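Robot Hands Lab – Handout 4: Grasping Things That Squish
Vudar Workshop, Hullcombe

Okay, last week was all rigid blocks, and you got very good at rigid blocks. Now we move on to empty bottles, which are harder than they look. A thin plastic wall gives way under the fingers, and if you close at the block setting you'll crush it.

So start low. Set the grip to 5 in the Emum panel, close, wait, then go up one step at a time. I like the fingers wrapped around the lower body with the thumb near the base – more curve to hold on to.
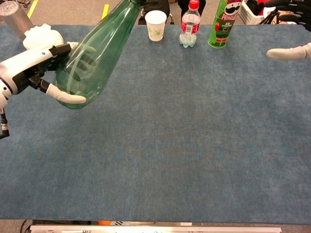 One of last April's group wrote in the feedback that the tall can was far easier than any bottle, and could we please do it first. Fair point! Do whichever you like first, but log both.

Your log goes in the Bilyk folder, one line per try, with grip setting and result. I want failed tries in there too (I mean it). Logs are due 23 December 2024, and please don't send me 44 separate files again.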